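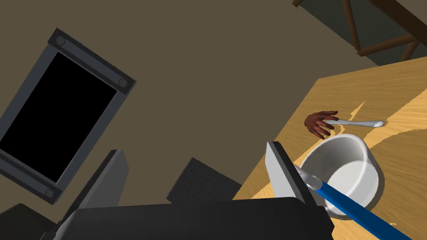

Page last changed: 2023-03-27 by Llinos Gronow

Recording table tasks by remote control in the kitchen sim

These are the steps we use for the two-arm kitchen setup in Flomik. They assume you have an account and the hand controllers are already paired. If they aren't, do the pairing page first.

Before you start

Open Flomik and load the kitchen room. Pick the task from the list on the left and read the task line all the way through. "Put the spoon in the bowl" and "put the spoon next to the bowl" are separate tasks and get stored in separate folders.

Put on the headset and stand where you have space to reach forward with both arms. Press Reset View once. If the room still looks tilted after that, you can work with it, but drive slowly until your hands get used to the directions.

Taking control of the arms

1. Hold both controllers at waist height.
2. Squeeze the side button on one controller. That arm now follows your hand. Let go and it stops where it is.
3. Do the same with the other one.
4. Open and close each gripper twice with the trigger.

The side button also lets you re-center. When your own arm is stretched as far as it will go, release, bring your hand back to a comfortable spot, and squeeze again. You will do this a lot on the far end of the table.

Leave both grippers open and pointing up before you press Record. Every demonstration in the Gape set starts from that pose, and Dilwyn Ellis will send back any that don't. 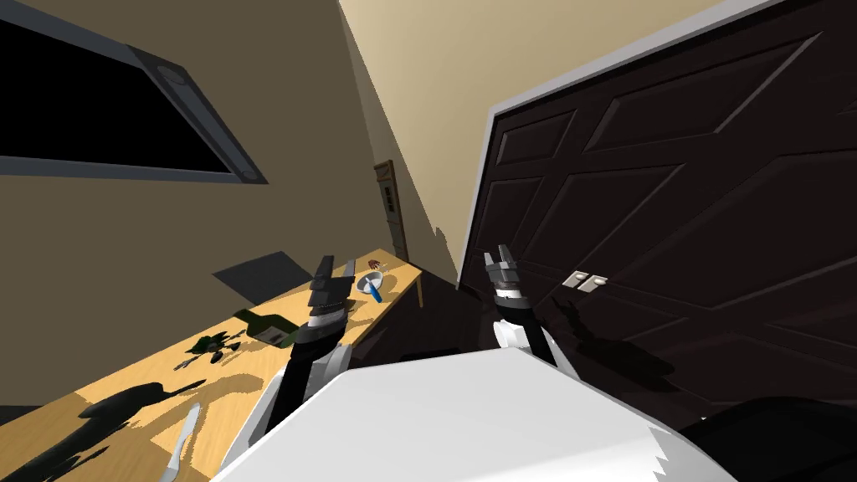

Move one arm at a time for your first few runs. Park the other one well clear of the table so that it doesn't knock anything while you are watching your working hand.

Picking things up

Come in from above and stop short of the object. Turn your wrist until the fingers sit across the handle, then lower. Thin things like spoons and knives are the hardest, because the fingers meet the table before they close. Go down until you feel the controller buzz, back up a little, and close.

With the blue-handled utensil, grip the handle and stay off the metal end. For bottles, grip the body. The neck is easier to reach but the bottle swings when you lift.

If you miss, open the gripper, back off and try again in the same recording. We keep demonstrations with one retry. With two or more, press Discard.

Saving

Let go of the object, raise the arm, and wait for the timer to show 2 seconds of no motion. Press Stop, then Save. The limit is 1,000 steps for one recording, and anything longer is thrown out when it is uploaded to Riren.

Play back each one before you go on to the next. Check that the object ended up where the task line says, and that neither gripper passed through the table. If one did, write the recording number in the notes box and tell Garba Akinola. Recording 274 has that fault if you want to see what it looks like.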